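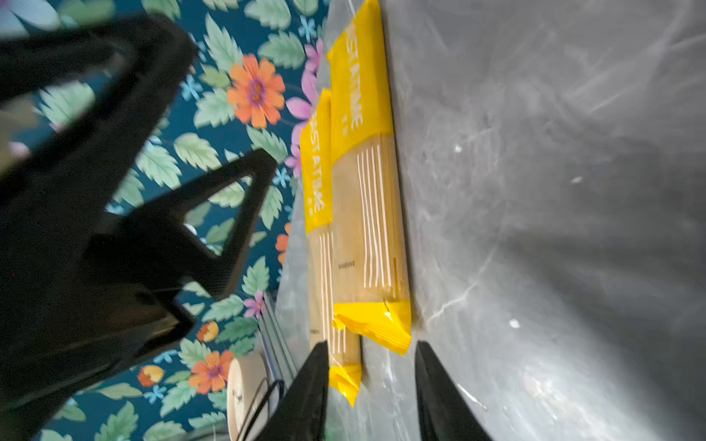
Durnance Airtight Storage Jar, Tall
Product code 553

Dry goods have a way of taking over a cupboard. You open one bag, fold the top down, trust it to stay folded, and a week later there is rice in the toaster. The Durnance is a plain glass jar with a lid that shuts properly, and that is the whole of its ambition.

It is tall enough for full-length spaghetti, so you can stop snapping it in half and feeling watched by Italians. The lid has a silicone seal and a steel clip. The clip is stiff for the first few days — so were we, when we started here — and then loosens up nicely.

Details
Glass body, beech lid, silicone seal
Sold singly or in a set of 3
Body is dishwasher safe, up to 70 degrees
Wipe the lid by hand and oil it if it starts to look sorry for itself
Spare seals sold separately

Price
£18 each. Labels are not included, as everyone swears they will remember which one is the plain flour.

Goes well with
Gamon scoop, small
Nasia bread bin (the one with the quiet lid)

Delivery
Jars go out in moulded card, which can be recycled or given to a cat. If yours turns up in more pieces than you ordered, send us a photo and we will post another.

Back in stock in January: smoked glass.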